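Minutes of the Sketville Harbor Users' Meeting, Sat 22 July

We had a very good turnout, and thanks go to everyone who came in out of the heat. The minutes of the April meeting were read and agreed, with one spelling put right.

Wreck of the Brouwer. The salvage firm, Sinolen, reports that 300 tons of fuel have now been pumped out, and that the barge will stay moored over the stern until the weather turns. Several skippers asked – quite reasonably – when the north channel will reopen, and we promised to pass that along.

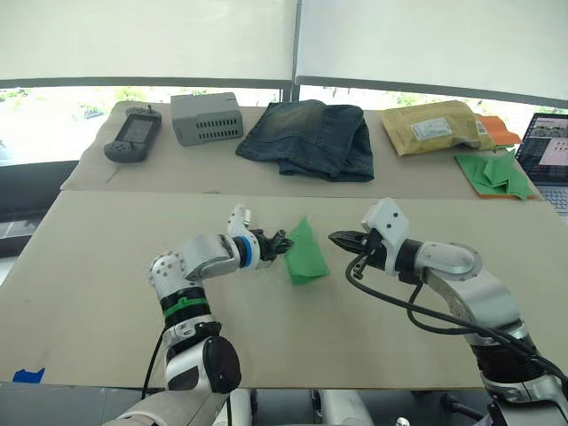
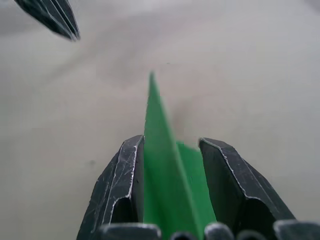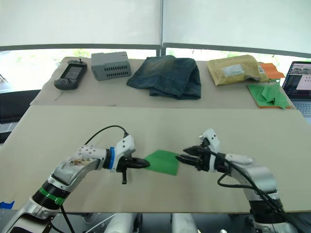
Nivelley ferry. The relief boat carries 155 passengers, a good deal fewer than the old one, and there was a long and friendly talk about the lines on market days. It was agreed to ask for one more evening sailing.

Moorings. The 12 visitor buoys will be lifted and checked in the fall. Please do tell the harbor office if yours is dragging.

The meeting closed with coffee and a very fine plum cake.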